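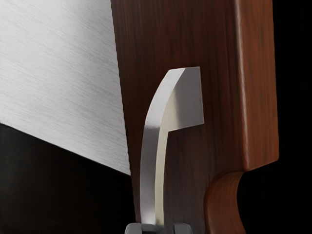

My car got broken into on Letley Street

Thu 13 January

I parked on Letley Street on Monday night because the lot behind my building was being plowed. When I came back in the morning the rear passenger window was gone and the back seat was covered in glass. They took a gym bag, a phone charger, the change from the cup holder and my registration. They left the jumper cables, the umbrella and a full case of seltzer.

I'm writing this down mostly so I remember the order of things, and partly because two people at work have asked me what to do when it happens.

I called the non-emergency line first. The wait was 31 minutes. The woman who picked up was polite and told me that no officer would come out for a smashed window unless there was a suspect or somebody was hurt, and that I should file online. The online form wants the make and model of everything taken, with a value for each item. I put down $25 for the charger and then couldn't find the receipt. For the gym bag I listed the shoes, a lock, a towel and a library book. The form would not accept "library book" as a category, so it went under "other."

The report number arrived by email the same evening. Save that email. The insurance company asked for it, the DMV asked for it when I replaced the registration, and the library asked for it too, which surprised me.
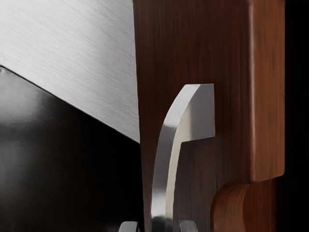

The insurance part was short. My deductible is a lot more than the window, so there was no point in making a claim, but I reported it anyway and the agent made a note. The glass shop in Kundmont charged me $164 and had it done before lunch. They vacuumed the seat as well. I'm still finding little cubes of glass in the seat belt slot and I expect I will be until summer.

What bothered me more than the money was the registration. It has my full name and home address on it, and whoever has it knows what I drive. I called the police line again to ask if that was something to worry about. The man I talked to this time said most of the paper gets thrown out within a block or two. I walked the block or two. I found an owner's manual in a hedge, but it was for a Honda and I don't drive one. I left it on top of the mailbox at the corner in case the owner came by.

Then I started talking to people. Velimir Dumitrescu, who lives at number 7 across from where I was parked, told me three other cars had been hit since Thanksgiving, all on the side where the streetlight is out. He has reported the light twice. I reported it as well and got a ticket number back. The Fung Bakery on the corner has a camera, but it points at their own door and doesn't reach the curb. They checked for me anyway and I bought a loaf of rye. 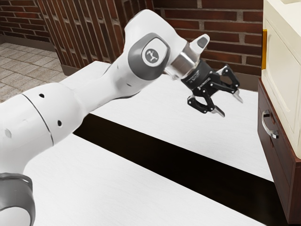
White robot arm with its black gripper open above the countertop

Changes I've made so far: nothing stays in the car, not even a bag with nothing in it. The new registration is folded up in my wallet. When the lot is closed I park on the hill, where the lights work, and walk the extra distance.

There's a neighborhood meeting in February and the streetlight is supposed to be on the list. I plan to go. If you've been hit on Letley too, file the report even if all they got was change — Velimir says two of the other three never did.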